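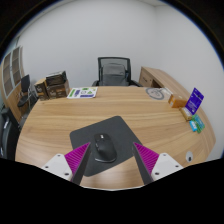
Mouse on the pad, Gilatham office.

Print this thread | E-mail to a friend

Filed under: Desks & Seating > Surfaces, pads and pointing devices

Pad or no pad on a pale wood-grain desk?
Posted by sub_base, August

I have a tracking problem that I'd like to narrow down before I spend any money. The desk is a Medbridge, curved front edge, light wood grain running left to right. The supplier can't tell me what the finish is, only that it's "standard". On the grey pad the mouse behaves. Off the pad, the pointer is fine left to right and drifts slightly on long vertical strokes, across the grain.

The drift isn't large. I measured it by running the mouse up along a steel rule for 200 mm and back again, and the pointer returns up to 10 pixels off its starting point. With the pad under it I can't get a repeatable error at all. Polling is set to 500 and changing it makes no difference, which I expected.

The pad is a nuisance, though. It's smaller than I'd like, it creeps, and by mid-afternoon it's sitting at an angle again. I square it up in the morning and then give up. I would sooner work straight on the desk if the surface can be made to track.

Questions:

1. Is cross-grain drift a known thing with optical sensors on printed or real grain?
2. Would a matt desk wax or a clear film help?
3. Does anyone make a pad of decent size that stays put on a smooth top?

---

kerf_allowance replied:

Known thing, yes. The sensor compares one small patch of surface with the next. Long parallel streaks give it plenty to work with in one direction and not much in the other. Along the streak, one patch looks a lot like its neighbour, so if anything I'd expect your error to be with the grain and not across it. Are you sure you have them the right way round?

Don't wax it. Wax gives you a surface that changes as it wears, and you'll be cleaning the feet every week.

---

sub_base replied:

I have them the right way round. I repeated it after lunch with the rule taped down. Horizontal strokes, along the grain, no measurable error. Vertical strokes, error. I agree it's the opposite of what the theory says.

---

plinth replied:

Your wrist is the variable. On a horizontal stroke you pivot at the elbow and the mouse stays more or less parallel to itself. On a vertical stroke you pull back with the fingers and the body rotates a few degrees. The rule doesn't stop that unless the side of the mouse is flat, and most of them are anything but. Put the mouse against a square block and push the block.

---

sub_base replied:

That's fair. I'd been running the front corner against the rule, and there isn't much of a straight side to register on. Will try a block. I lifted the mouse clear and put it down again between runs, so the starting position ought not to be the problem, but I've noted it. 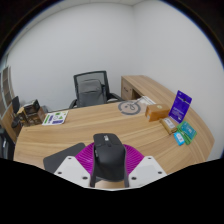 grainline: lifting between runs is exactly what I would avoid. Lift-off distance varies with the surface, and a sensor that cuts out late will record a bit of movement on the way up and another bit on the way down. Slide it to the start position and leave it in contact throughout. If the error halves, the desk had very little to do with it.

I also disagree with kerf_allowance about wax. A hard paste wax, buffed properly, is no less stable than the finish underneath it. I've had one on a bench in the Zirkstead workshop for years and mouse on it daily. The trouble comes from spray polish with silicone in it, and people call that wax as well.

---

kerf_allowance replied:

A workshop bench isn't an office desk. He doesn't know what the finish is. Putting paste wax on an unknown finish is how you end up with a cloudy patch the exact shape of your enthusiasm. If it's a sealed surface the wax has nothing to key into and it will smear.

---

grainline replied:

Test it underneath first. Everyone has an underside.

---

sub_base replied:

Results with the block, sliding only, no lifting. Vertical error is down to about a third of what it was. So plinth and grainline were both right in part, and there is still a residual error I can't get rid of. It's small enough that I'd only notice it in drawing work.

I'm going to leave the wax argument to the two of you.

---

plinth replied:

A third is inside what I would expect from the mouse alone. Which one is it? Sensor generation matters more than the surface once you've removed the rotation.

---

sub_base replied:

It's whatever came with the machine, asset label 1862, no model number I can read. I do have an ergonomic one on loan with a thumb rest, which I'd like to keep if the desk will take it. It has a wider footprint, and on the pad the thumb rest runs over the edge and drags. That is really why I want to get rid of the pad.

---

offcut replied:

Joining in on question 3. I have a Joo desk mat, the long sort, on a smooth top at home. It doesn't creep. The base is a soft rubber and the weight does the rest. Mine is 425 mm front to back, so check your depth before you order, particularly with a curved front, as a straight-edged mat will either overhang at the ends or waste the space in the middle. I trimmed nothing and put up with the gap.

It needs a day under books to lose the curl.

---

kerf_allowance replied:

Rubber bases can mark some finishes if they are left in one place. Not all rubbers and not all finishes. I'd lift it now and then, particularly on a pale desk by a window where the rest of the top will change colour without it.

---

offcut replied:

Mine's been down two winters with no mark. I do accept that proves very little about anyone else's desk. 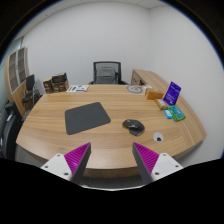 sub_base replied:

A full-width mat was my first thought as well, and I ruled it out on layout before I got as far as price. The constraint is the hole for the cables. On most desks it is at the back, out of the way, and a mat can run right up to it. Mine has the round grommet over to the right of the mouse and nearer the front edge, so any long mat either covers it or has to stop short. I could cut a hole in the mat, but a cut edge under the wrist will fray on a cloth face. Has anyone tried a hard mat with a hole saw?

---

plinth replied:

Hole saw on a hard mat works if you clamp it between two bits of scrap ply. Run it slowly or the edge melts. Ease the top edge afterwards with fine paper. I would question the placement first, though. If you aren't running a cable through it, fit a flush cap and put the mat over the top.

---

grainline replied:

A capped grommet is never quite flush. You will feel it every time the mouse goes over. Better to stop the mat short of it and shift the keyboard left, which most people should do in any case if they don't use the number pad.

---

offcut replied:

I use the number pad all day. Moving the keyboard left puts the letters off centre to the screen and you twist to compensate. I'd take the bump.

---

sub_base replied:

There is a cable through it some days, so no cap. Update for anyone searching later. I've left the pad off to the left for a trial and I'm using the loan mouse directly on the top. Same block test, same sliding method. The residual vertical error is still there and is no worse than with the old mouse. Drag from the thumb rest has gone.

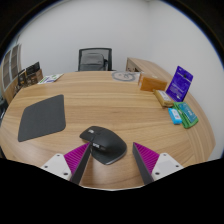
Ergonomic mouse straight on the wood, no pad under it.

Two further notes. The scroll wheels on this one are metal and colder to the touch than I'm used to, but that's a matter of taste. The feet have already picked up some fine dust, so I'll wipe the top with a barely damp cloth at the end of each day and see whether the readings move.

---

kerf_allowance replied:

Dry the top after you wipe it. And do the readings before the wipe and again after, or you won't know which condition you measured.

---

plinth replied:

Also mark the block position with masking tape. Low tack, taken off the same day.

---

grainline replied:

Still think you should try the wax on the underside.

Print this thread | E-mail to a friend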